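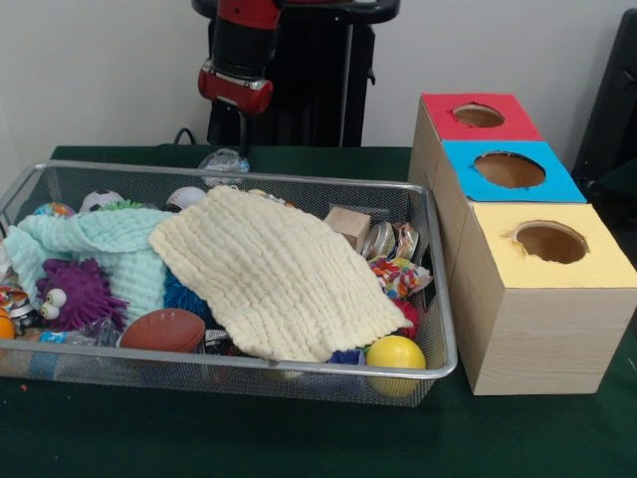

3.2 Home cleansing routine and cloth use

Participants were asked to keep their usual facial cleansing routine during the first week and to record it twice a day on a paper form. The form covered the product used, the water temperature by feel (cold, lukewarm, warm, hot), the means of application, and the way the face was dried. Of the people invited through the Wevach household register, 618 returned a form that could be scored. Forms with more than 2 missing evenings were left out of the analysis, and no attempt was made to fill the gaps by imputation.

Means of application was coded as fingers only, flat-woven cloth, textured cloth, sponge, or brush. The textured category took in waffle, ridged and bumpy washcloths of the kind seen in Figure 3, along with looped terry. Muslin was coded as flat-woven. Participants who switched between categories within the week were assigned to the one they used on most evenings; ties went to the rougher category. This rule was set before the forms were opened and was applied by two coders working apart. Disagreements were settled by a third coder, Farah Jugah, who had no access to the skin measurements at that stage.

From the second week on, everyone used the same unscented liquid cleanser, supplied in plain bottles under the study name Luterero. The cleanser contained no abrasive particles and no added acids. Participants were told to wet the face, spread one pump of product, rinse, and pat dry. Those in the cloth arms wiped once over the forehead, each cheek and the chin before rinsing. They were asked not to press or scrub, although pressure was not measured in the home and we have only self-report to go on.

Cloths were replaced by the study team at the start of each week. Used cloths were collected in sealed bags and were not returned to participants. We did not culture them. Laundry habits were recorded in the first week only, as a background item, and are reported with the other baseline data.

3.3 Skin measurements

Water loss through the skin was measured on the left cheek with a closed-chamber probe (Stoltden type C). Participants sat in a room with controlled temperature and humidity for twenty minutes before the first reading. They had been told not to wash the face or put on any product that morning; those who reported doing so were given a new appointment. Three readings were taken at each visit and the median was kept. When the spread between the highest and lowest reading was larger than the limit given by the calibration run, the whole set was repeated after a short rest.

Surface flaking was graded from tape strips. One strip was pressed to the cheek with a spring-loaded disk, held for five seconds, and lifted in a single movement. Strips were mounted on black card and graded on the Tuhumury scale, which runs from none to heavy. The graders worked from coded cards in random order and saw each card once. A total of 1,582 strips were graded. Strips with folds, air pockets or visible hair across the central area were rejected before grading and do not enter this total.

Feelings of tightness, stinging and roughness were scored by the participants on a line scale immediately after the evening wash. These scores were kept separate from the probe readings and were not combined into an index. Earlier pilot work had shown that the two kinds of data move together poorly – tightness in particular tends to be reported by people whose readings are unremarkable – and a combined score would have hidden this.

3.4 Statistical treatment

Change in water loss from the end of the first week to the last visit was the main outcome. It was analyzed with a linear mixed model that had application category, age group and season of enrollment as fixed effects and household as a random effect. Household was included to allow for relatives who shared a bathroom and, in many cases, the same hard or soft water supply. Flaking grades were treated as ordered categories. Self-reported scores were compared between arms by rank methods only.

Confidence intervals for the main outcome were obtained from 4,000 bootstrap samples drawn at the household level. Results are given with and without the participants who reported using a prescription cream for acne or eczema. The analysis plan also called for a separate comparison of sponge and brush users. The brush group was too small for this, and the two were merged under the heading "other tools."

No correction for multiple testing was made in the secondary outcomes, and the p-values attached to them should be read as descriptive. The code list for application categories, the blank diary form and the grading cards used for training were fixed on 27 February 2022 and were not changed after that. One item on the form, concerning makeup remover, was worded in a way that several participants found unclear. Answers to it were dropped from all tables, and makeup use is represented only by the yes-or-no question asked at enrollment.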